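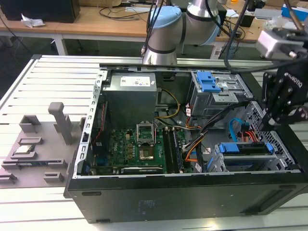

Old office computers get second life in Edwood

A repair workshop in Edwood has started to take apart and rebuild used desktop computers for local families and clubs. The project is called Rarken and it opened in January with a first delivery of 40 machines, given by the firm Moodley after it changed its office equipment.

Each computer is opened, cleaned and checked before any part goes back in. The processor and the memory are tested separately, and weak parts are put aside for recycling.
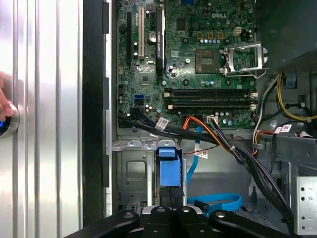
A Dell motherboard with the processor socket open.

"People think a computer of this age is finished, but very often it is only the memory or the disk," said Rostislav Skála, who leads the workshop. He hopes to prepare nearly 200 machines before the end of the year – if enough spare parts can be found. 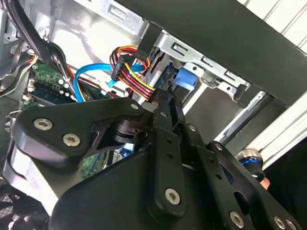

Cables and drives take the most patience, he said, and a new helper needs 2 evenings to learn the work well. The first 10 computers will go to the youth club in Romero Street. Residents who have an old desktop at home can bring it to the workshop until 6 pm. Monitors and printers are not accepted.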